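**Small bottles keep tipping over on my craft table, what do you use?**

Prapai Noiphan

White table, tiny glue and paint bottles, they fall over every time I bump it. Dont want to buy a rack, have 3 kids and zero shelf space. Anything cheap?

**Chaiwat Nilsuwan**

Get the Rorum tray. Done.

**Tassanee Ongart**

Paper cups. Seriously, try it first. One bottle per cup, let it lean, cap up near the rim so you can grab it. Use different colors so you know wich is which, and leave a gap between cups or you'll knock both. Swap them when they get gross. Soda cans don't work for me, too light, they roll.
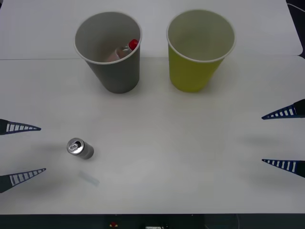 *Red cap bottle in the grey cup, yellow-green one still free*

**Nattawut Khunthong**

Cups are ok but put a few pebbles in the bottom if its a tall bottle. Mine went over in August, paint on the carpet, still there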